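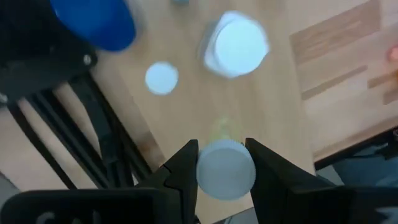 Deckel mit geriffeltem Rand, Projekt Idis

Zwischenbericht an die Kuder-Stiftung
Stand: 2019-08-07

Das erste Halbjahr von Idis ist besser gelaufen, als wir es im Antrag zu hoffen gewagt haben! 74 Haushalte haben inzwischen eine Arzneimittelberatung am Küchentisch bekommen, und die Anfragen kommen längst auch aus Cavalcanti, das wir erst fürs nächste Jahr vorgesehen hatten. Bis zum Ende der Laufzeit sollen es 200 Haushalte sein.

Ein Besuch dauert meist länger als geplant, weil die Leute viel zu erzählen haben (und wir gern zuhören). Zuerst wird alles auf den Tisch gestellt, was im Haus an Mitteln vorhanden ist, danach gleichen wir es mit dem Medikationsplan ab.

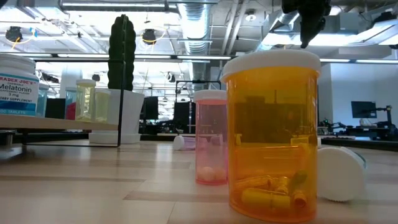

Am häufigsten fragen die Haushalte nach dem Umfüllen. Viele geben verschiedene Präparate in eine gemeinsame Dose, um Platz zu sparen, und wissen Wochen später nicht mehr, was morgens und was abends dran ist. In einer bernsteinfarbenen Dose liegen dann eine dicke gelbe Kapsel und eine olivgrüne Weichkapsel beieinander, und durch die getönte Wand wirkt alles noch ein Stück gelber. Wir schütten deshalb jede Dose aus, bevor wir etwas in den Plan eintragen.

Sehr gut angenommen wird unser Merkblatt in großer Schrift. Die Apotheke Oto legt es seit dem Frühjahr kostenlos aus, und die erste Auflage war nach
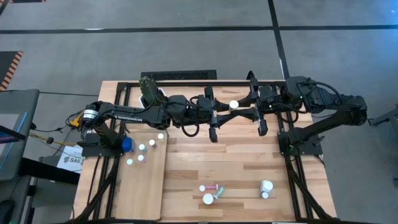

nur drei Wochen vergriffen. Für die zweite haben wir den Abschnitt über Augentropfen gekürzt und einen über Nahrungsergänzungsmittel aufgenommen. Beides geht auf Rückmeldungen aus den Besuchen zurück, über die wir uns riesig gefreut haben. 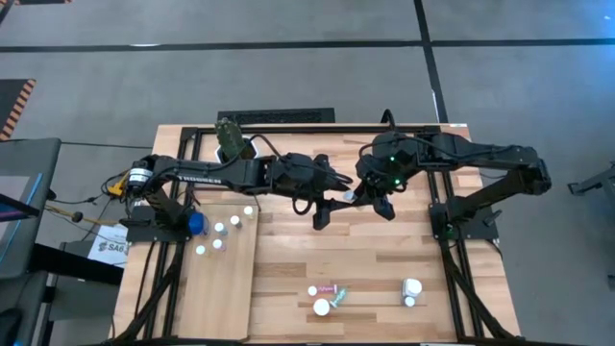 Aus dem Sachmittelposten haben wir dunkle Unterlagen fürs Sortieren angeschafft. Blasse Tabletten übersieht man auf hellem Holz sehr schnell, und eine Platte aus schmalen Streifen in Hellgelb, Beige und Braun macht es müden Augen noch schwerer. Bisher haben wir 12 Unterlagen im Einsatz, weitere möchten wir aus den Restmitteln bestellen.

Offen ist noch der Fahrtkostenansatz für Cavalcanti. Einen Vorschlag zur Umschichtung reichen wir noch im August ein.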